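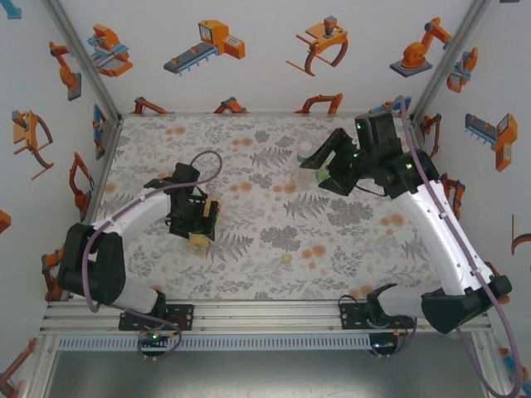 Last changed: Sunday, September 26, 2021

Equipment planning meeting, bench automation
Minutes

Chair: Tavion Tillman
Apologies: Sepúlveda

1. Previous minutes
Accepted with one correction. The freight figure under item 3 should read 479, not 497.

2. Two-arm cell
Status report taken as read. The cell has both arms mounted on the front rail. Work continues with small objects on a patterned cloth, including a yellow ball and a clear bottle with a white-and-green cap. The patterned cloth stays in use until the end of the current program. A plain cloth is to be costed as a consumable.

3. Spare grippers
Guko quoted 1,000 per gripper, fingers included. Wurnia quoted less but would not hold the price past March. The meeting preferred Guko on lead time. Two units approved, for a total of 2,000. Freight of 479 is to be charged to the same line.

4. Cabling
The arm cables on the cell are purple and run outside the links. Tillman asked whether replacements should be bought by the metre or as made-up lengths. Made-up lengths cost more but need no crimping tool. Agreed to order 4 made-up lengths and review once they are fitted.

5. Controller boards
No spares are held. Kuvatport lists the part as available to order. Price not yet received. Deferred.

6. Second enclosure
Discussed briefly. The aluminum posts and rail can be bought as cut stock. Wall panels would be plain white, with printing quoted separately. No funds this year. To be put forward in the next capital request, with bench space and power shown on the drawing.

Actions
Tillman: raise the gripper order with Guko.
Tillman: obtain board price from Kuvatport.
Sepúlveda: cost of plain cloth, and a sketch of the second enclosure.

Next meeting to be set when the board price is in.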